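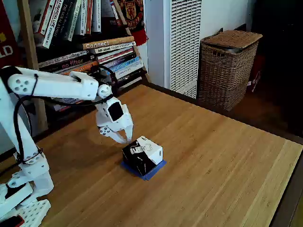 The Drellach fingers were the ones I wanted to win, and I should say so up front, the way my sister makes people declare their interests before she'll let them judge the sponge cakes. They were cheap, they were ugly, and I'd paid for them with my own money. Nurhan Yurt wanted the Branik ones. She'd driven them over from Ballarat on the front seat with the belt done up. By nine we had the white arm out over the table with its fingers hanging half open above the little box with the cartoon on it, down on its blue square, and neither of us had touched our tea.

"You start," she said.

"You're the guest."

"It's your table."

So I started. The rules were on the back of an envelope: same arm, same box, same spot, 200 lifts a set, and whoever lost had to write to Grecu and explain. Grecu was paying for the fingers on the next ten arms and had told us, in an email with no greeting, that he didn't care which ones as long as we stopped ringing him.

I'd like to tell you the first lift was beautiful. It went down crooked, got a corner, thought about it, and shoved the box across the table like a kid pushing peas around a plate. Nurhan wrote something down. I asked what. She said, "The time."

"You wrote more than the time."

"I've got big handwriting."

We moved the box back and I fiddled with the closing speed in Drivisel, the controller we both complain about and both keep using. After that it behaved. Down, close, up, over, down, open. You stop seeing it after a while — it turns into weather. Nurhan talked about her mother's knee. I talked about selling the house, which I hadn't planned to talk about. The arm kept on going, and each time it let go of the box there was a small tock on the wood, and one of us would make a mark.

"Sell it to who?" she said.

"Anyone. I put it up in April."

"You never said."

"You were busy with the Braniks."

She made a mark. She was quiet for quite a few lifts after that, and I couldn't work out whether she was cross about the house or counting.

We'd shared a bench for years, before she moved, and we'd never managed to agree on a single part. She likes a soft grip that forgives you. I like a stiff one, so when it misses you know about it. I used to think this said something deep about the two of us, and I'd bring it up at parties until she asked me to stop.

At lift 146 the Drellach pair dropped the box. No drama, it just slid out on the way up and landed on its side. I said a word. Nurhan put her pencil down very carefully.

"Could be the cable tugging," she said.

I looked at her. It was the kindest thing she could have said, and we both knew the cable had miles of slack.

"It's not the cable," I said.

"It could be, but."

"Write it down, Nurhan."

She wrote it down. We finished the set, because that was on the envelope, and there was one more drop near the end that she pretended to miss and I made her add. That was 2 for me. Then I got the little screwdriver and took my fingers off, and she unwrapped hers from a tea towel and held them out to me across the table.

"You put them on," she said. "You've got the steadier hands."

I haven't, and she knows it. It took me ages, and I dropped a screw and found it in my cuff. She boiled the kettle again while I did it, and she called out from the kitchen to ask how many bedrooms were in the place, exactly, and whether the garage had power.

"Why?" I said.

"Just run the set," she said.

I pressed the key, and the arm went down for the box.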